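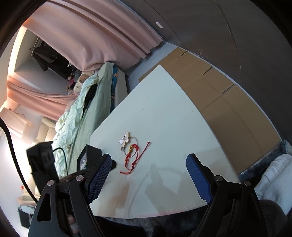

Thin objects should have been in the test set from the first week, according to one written comment returned with the interim report, and a gripper that manages a box every time has told the project very little. The comment went on to ask why finger pads had been treated as a minor detail when the jaws themselves had been described over two pages. The group accepted both points, and the second half of the project was reorganised in response.

Aim

The project compared two sets of finger pads, supplied by Makora and Lornurent, on a hand-held gripper with a camera mounted behind the jaws. The purpose was to establish which pads should be used for collecting demonstrations of small household tasks. The Makora pads are blue with a fine grid texture. The Lornurent pads are smooth and slightly softer. The linkage arms, pivots and camera were the same throughout.

Method

Trials were carried out in ordinary furnished rooms as well as in the teaching laboratory, as the final recordings are intended to come from homes. Objects were placed on a table and the operator was asked to pick up one item, lift it clear of the surface and set it down again. The set included jewellery, such as a hoop bracelet with a charm and a braided string bracelet with beads, and these were also presented overlapping. A trial was recorded as a success only if the chosen item was lifted without the other being moved off the table.

Each set of pads was given 100 trials on rigid objects. A further 131 trials were made on thin or flexible objects, divided between the two sets as time allowed. The division was uneven and the results for that part should be read with this in mind. Video was logged through the Mansour controller, which was set to 800 lines of vertical resolution after early recordings proved too coarse to show cord and fine chain.

Results

On rigid objects the two sets performed almost equally and no recommendation can be made on that basis. On cord, the textured pads held more securely once closed, but the operator had to approach at a lower angle to get the tips beneath the strand. The smooth pads were easier to place and more likely to let a bead roll out during the lift.

Overlapping items gave the greatest difficulty with both sets. In 9 trials the loose end of a cord was caught along with the intended item, and these were recorded as failures. Operators reported that the view from the camera was adequate until the jaws were nearly closed, when the pads hid the point of contact - a limitation of the mounting position which new pads will not correct.

Light from windows also affected the recordings. Fixed exposure was tried in March and gave more even results on white surfaces, although shadows between the jaws remained.

Recommendations

The textured pads should be adopted for the next stage. The camera bracket should be raised and the Plotley adjustable mount tested before any further recording takes place. Thin objects should be given equal numbers of trials with each set of pads, and the order of trials should be fixed in advance.

Contact the project office | Copyright: the project group. All rights reserved. | Back to top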